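Rule 77 said a household unit must leave a room as it found it. Rule 80 said it must pick up anything a person could trip over. The inspector from Vernasetti had read all 256 pages of the Tramov standard on the train to Lelley, and she still couldn't say which rule won.

"It's certified," the landlord told her.

"So was the last one."

She had passed plenty of certified machines. Certified meant someone had ticked a box on a Thursday and gone to lunch.

"What does the book want it to do about a cushion on the floor?" he asked.

"Depends on who put it there."

"And how would it know that?"

She turned to the appendix, where the authors had promised to settle the matter in the next edition. Then she put the book back in her bag, took the chair by the door and wrote the time at the top of her sheet. The robot had got as far as the armchair.

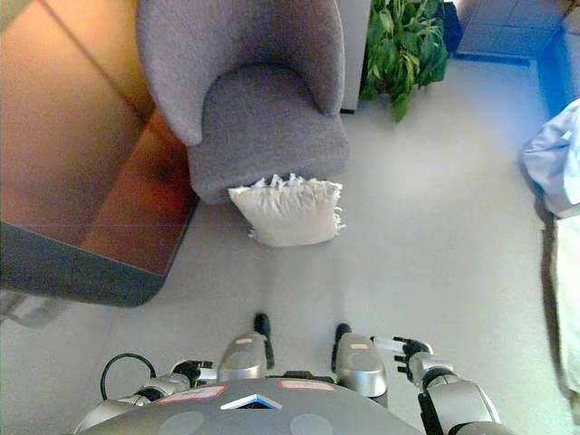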